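Tonarance Quotes - FAQ

Updated December 14, 2025. Quick answers, read before emailing pls.

What is this site?
Quotes and song lyrics, sorted by mood. Motivation, breakups, birthdays, captions. More than 2,000 at the moment.
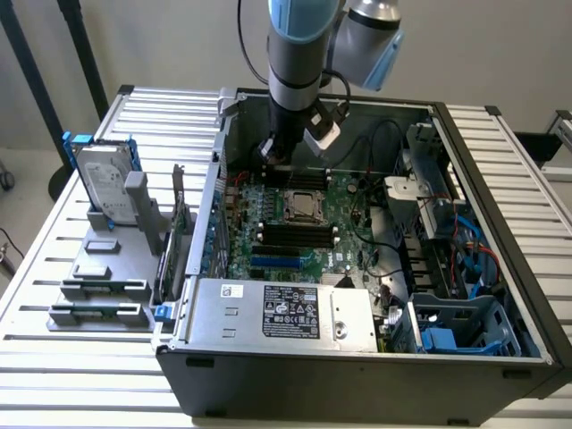
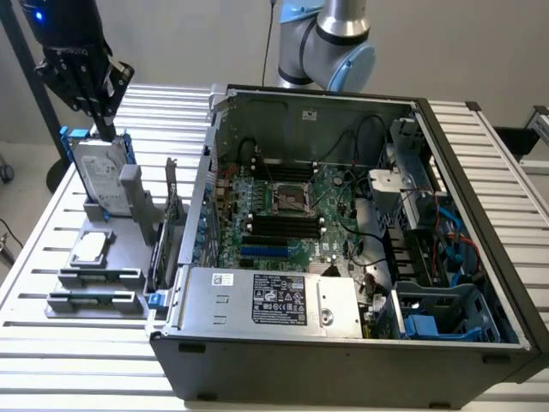

Who picks the quotes?
Me, mostly. Readers send the rest thru the form. A quote goes in if it's short and I can find where it came from. Moods are the hard part, same line can be sad or hopeful depending on the day. I'd love it all sorted like that gray holder with the hard drive standing in its own slot, but a lot of quotes end up under 2 moods. Fine by me.

Do you check who said it?
Yes. 1,940 have a source listed so far. The others say "unconfirmed" under the name. Don't put those on a tattoo.

You have one wrong!
Possible. Send the page link plus a book, interview or album where the right version is. "Saw it on a poster" doesn't count.

Can I use these for captions?
Sure. Short quotes, name the speaker. For printed stuff you sell, ask whoever owns the words. Can't give permission for them.

What happened to Driltora?
Old name of the site. Old links should still forward. If one doesnt, tell me.

Is the Utmont list coming back?
January. Morning quotes first, then the long ones.

How many can I submit?
4 per message. One per line, speaker after the dash.

Do you do quote images?
No. Text only, copy and paste it wherever.

Why was mine not posted?
Too long, already here, or no source. Try agian with a link.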